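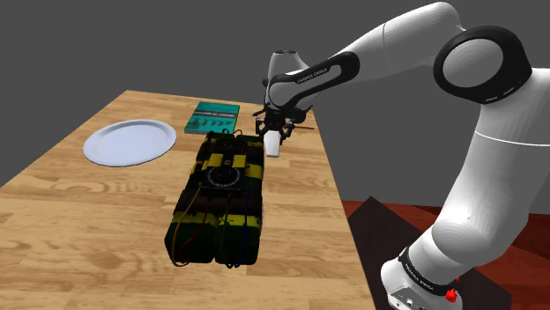
## Thirty-two years of mending books

Léonie Guérin started repairing books because the library she worked in was throwing them out. The branch was closing its basement, and anything with a loose spine went into a skip behind the building.

"I took home 400 of them over one summer," she says. "My husband moved the car onto the street so I could use the garage. I didn't know how to fix a single one."

She learned from a retired binder named Dwivedi, who had a shop above a shoe store and let her come in on her days off. For the first few months he had her do nothing but cut paper and mix paste.

"He'd look at a cut and hand it back. He didn't say what was wrong with it. You had to find it yourself, and usually it was the grain. If the grain of the paper runs the wrong way, the cover warps, and it will go on warping no matter how long you leave it under weights."

Guérin has now been at it for 32 years, the last 19 of them full time. Most of her work comes from families. They bring in cookbooks, Bibles, atlases and children's books with the corners chewed. She asks each person the same thing before she quotes a price: do they want to read it, or do they want to keep it?

"Those are different jobs. A cookbook has to open flat and stay open while you've got flour on your hands. If it's going in a box for the grandchildren, I'd sooner leave the old cover alone and do as little as I can."
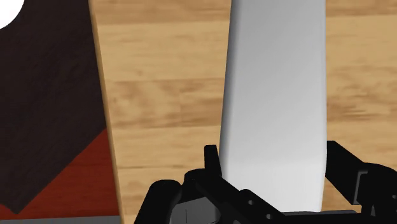 The price can be a hard talk to have. A full rebind takes her two or three weeks, with most of that time spent waiting for things to dry, and people are often surprised at what it costs to save a book they could replace for a few dollars. She tells them so. Some leave and come back a year later.

One who came back had a school atlas printed in 1943, with a boy's name pencilled inside the cover and notes in the margins of nearly every map. The spine was gone and someone had used packing tape down the full length of it.

"Tape is the worst thing," she says. "I'd rather get a book in 40 loose pieces than one that's been taped. The sticky part goes brown and sinks into the paper. I spent four days just on that, with a small spatula and a warm iron."

She kept all the pencil marks. The owner had asked if they could be cleaned off to make the maps easier to read, and Guérin talked her out of it.

She keeps a ledger of every book that has come through, with the date, the problem and what she used. The latest entry is number 2895. She started it because Dwivedi kept one, and it has paid off several times when a book came back and she needed to know which paste was in it.

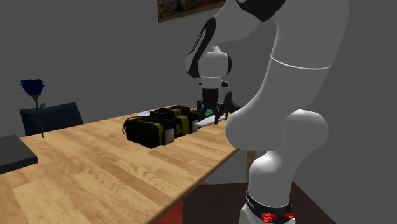 Her own tools are mostly the ones she began with. The bone folder has worn down on one side to fit her thumb. She has bought two presses in all that time and sold one of them. Cloth is harder to get than it was, and the colours change from one order to the next, so she buys more than she needs when she finds a good green.

She teaches a beginners' class on Sunday afternoons through the winter, six people at a time. They make a plain notebook in the first session and repair a torn page in the second. She asks them to bring a book they don't care about.

"They always bring one they care about," she says. "So I keep a pile of old paperbacks by the door, and they practise on those first."

Classes start again in February. There are two places left.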